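The Vumness tray notes, kept by Nana Atinga. Last touched June 12, 2023.

# vumness-trays

Layout files and bench notes for the small gray trays we use to hold chips while they wait their turn. If you came for chip specs, wrong repo. We do the furniture.

## What's in it

- `plates/`: outlines for the flat plate, rounded corner included
- `holders/`: square holders and the shallow pocket
- `notes/`: 153 bench notes, some of them civil
- `bonsu/`: the old layout, kept for people who enjoy regret

## The plate

The current layout is called Stivero. It has open holders toward the top and a shallow rectangular pocket lower down for the processor. The pocket is shallow on purpose. The Bonsu one was deep enough to lose a chip in, and we have the February notes to prove it.
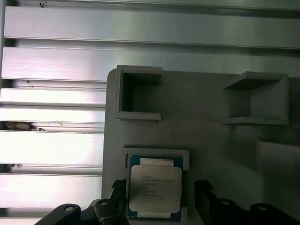

*Stivero plate on the extrusion bed, processor in the lower pocket.*

Matte gray was the winner of a long argument about glare. The bars underneath were not part of the argument and still shine like a diner counter. They also have slots between them, and slots collect things. Run a brush down each one before you set a plate on top. Whatever comes out goes in the jar, and please stop emailing me to ask if it was important.

## Using the files

Units are millimeters. Version 2 files won't open in the Bonsu viewer. Print the outline at full scale, lay it on the bed, and check the rounded corner is at upper left before you cut anything. More than 10 plates have been cut mirrored. They make decent coasters.

## Known problems

- Issue 893: pocket label overlaps the outline on export
- Idorport templates are missing their corner radius
- `holders/square_old` is newer than `holders/square_new`

Fixes welcome. Renames, please ask first.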